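Home | Our Work | Grants | News | Contact

Filed under: Grantee Updates, Food & Community

Granddale Community Supper – progress report to the Privitz Fund
September 26, 2023

Hi all, and thanks for being patient with me on this one! I know it was meant to reach you before the summer break, but the kitchen floor had other plans (more on that below).

The big news is that we're serving supper twice a week now. We've fed 533 people since the grant started, and plenty of them come back, which makes me very happy. The soup nights are by far the busiest – I had to order 200 extra bread rolls last month and we still ran out.

Of the $4000 you gave us for equipment, most has gone on the new stove and the floor repair. The floor cost more than the quote from Tokero because the boards under the sink were rotten, so I moved some money over from the signs budget. I hope that's okay, and I can send the receipts whenever you want them. What's left will go toward dishes and cups.

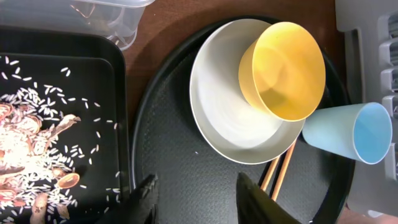
Bowls, a cup and a round black tray.

We've also started a cooking class for teenagers, with 15 signed up so far. They made lentil stew the first week and argued about salt for most of it. I'd love to run a second group, but we only have the hall until eight and I don't want to rush the cleanup.

One thing that hasn't gone well is the delivery side. We planned to take meals out to Ra Street and the apartments behind it, and we've only managed it three times. We need another driver, plain and simple, and I've put up flyers at the library and the laundromat.

Next up is the December dinner. I'll send you the menu and a proper budget for it once the hall confirms our booking.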